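# 4장. 예제는 어디서 오는가

3장까지 따라온 분이라면 모방 학습의 손실 함수쯤은 이제 손으로도 쓸 수 있을 거예요. 그런데 막상 로봇을 앞에 두면 첫날부터 막힙니다. 모델에 넣을 예제가 없거든요! 인터넷에서 사진을 긁어 오듯이 '팔을 이렇게 움직였더니 이렇게 되더라' 하는 기록을 구할 수 있으면 좋겠지만, 내 로봇과 내 작업대에 맞는 기록은 결국 내가 만들어야 해요.

제가 처음 맡은 수집 작업은 Flatitz라는 작은 프로젝트였습니다. 부엌살림을 집어서 옮기는 과제였고, 목표는 시연 172개였어요. 한 개가 길어야 60초니까 반나절이면 끝나겠다고 계산했죠(지금 생각하면 얼굴이 화끈거립니다). 첫날 저녁에 세어 보니 쓸 만한 시연은 26개였어요. 나머지는 녹화 버튼을 늦게 눌렀거나, 중간에 제가 망설이느라 팔이 허공에서 한참 서 있었거나, 관절 값과 영상의 시각이 어긋나 있었습니다.

망설임 얘기를 조금 더 할게요. 사람이 조종하다가 '어느 쪽부터 잡지?' 하고 멈추면 그 멈춤도 그대로 데이터가 됩니다. 모델은 제가 고민 중이라는 걸 몰라요. 이 자세에서는 가만히 있는 거라고 배울 뿐이죠. 주전자처럼 손잡이가 높이 솟은 물건과 냄비 뚜껑처럼 둥글고 번들거리는 물건은 접근하는 방향부터 다르니까, 어디를 어떻게 잡을지는 녹화 전에 정해 두세요.

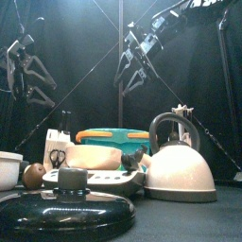

원고를 돌려 읽을 때 Plimley 팀에서는 물건을 처음부터 이렇게 많이 늘어놓으면 초보자가 실패 원인을 찾지 못한다면서, 물건 하나로 시작해서 성공률이 안정된 다음에 늘리라고 적어 보냈어요. 저는 반쯤만 동의합니다. 디버깅만 생각하면 맞는 말이에요. 하지만 물건 하나만 놓고 모은 데이터로 학습한 정책은 옆에 그릇이 하나만 더 있어도 엉뚱한 데로 가곤 하더라고요. 그래서 이 장의 실습은 절충안으로 갑니다. 단순한 배치에서 기록 장치가 제대로 도는지 확인하고, 본 수집은 복잡한 배치에서 합니다.

## 4.1 에피소드 하나에 담을 것

용어부터 맞춰 둘게요. 시연 한 번의 시작부터 끝까지를 **에피소드**라고 부릅니다. 이 책에서는 에피소드마다 다음 3가지를 저장해요.

- 관측: 카메라 영상과 양팔의 관절 각도
- 행동: 매 시점에 조종자가 내린 명령(그리퍼 개폐 포함)
- 메모: 과제 이름, 물건 배치 번호, 성공 여부

메모를 귀찮아하는 분이 많은데, 저도 그랬다가 크게 데었어요. 배치 번호를 안 적어 둔 탓에 훈련용과 평가용에 같은 배치가 섞여 들어갔고, 성공률이 말도 안 되게 높게 나와서 한참 좋아했거든요. 데이터를 나누는 단위는 프레임이 아니라 배치로 잡으세요. 나누는 방법은 4.3절에서 코드로 다루고, 우선은 녹화 프로그램에 배치 번호 입력 칸부터 만들어 봅시다.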